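Ticket 400: Wrist camera picture and gripper state do not match in time
Project: Galten desk objects set
Opened by: Piret Siliņa
Opened: 2023-01-11
Status: waiting for answer

Problem

During recording of the pick task, the wrist camera stream is late compared with the gripper state. In episode 19 the log says the fingers are closed, but in the video they are still open. I checked 48 episodes and 7 have this fault. The training script accepts them without a warning, so I removed them by hand.

Setup is the usual one: calculator as the target, utility knife and stapler beside it as distractors, operator drives the arm from the second desk. The wrist view at the approach step is like this:

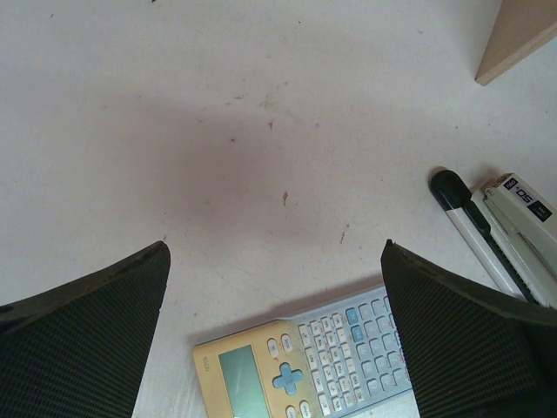 Steps tried

1. Restarted the camera node only. No change.

2. Changed the USB cable and moved it to another port. The delay is smaller but did not go away.

3. Stopped the live preview on the operator screen. After this I recorded one more batch and found no bad episode, but the batch was short.

Questions

Does the recorder write the time when the picture is taken, or the time when it arrives? If it is the second, I think the preview makes a queue. Also please tell me if I may keep the bad episodes with a shifted time, or must I record them again. Stotia needs the set in April.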